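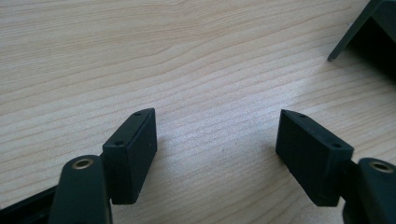 Pre-session inspection, Usham Student Gripper Project, bench 2. Checked on January 3, 2026 before the Flarkari handling task. The checklist applies to all hand-held units issued to students. Both pads are to be inspected with the fingers open over a clear area of table. Each pad has two small holes along its top face; any screw fitted there must sit below the surface.

1. Pads and fingers
Result: pass. Unit 24 opens and closes freely. Pads to be wiped after every session.

2. Brass eyelets
Result: pass, with comment. One eyelet on unit 24 turns under finger pressure – recheck before the Nseir round.

3. Work surface
Result: pass. Bags and drinks are to be kept off the table.

4. Grip on the dish rack
Result: pass. The pads are to close on the end wall only, one on each side of it. Students must not lift the rack by a single upright post. 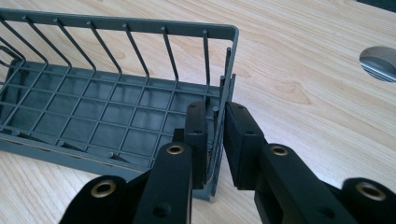 5. Records
Result: action needed. The log stands at 718 grips, but the entry for trial 455 has no initials. Group Flarnum to correct this before further use.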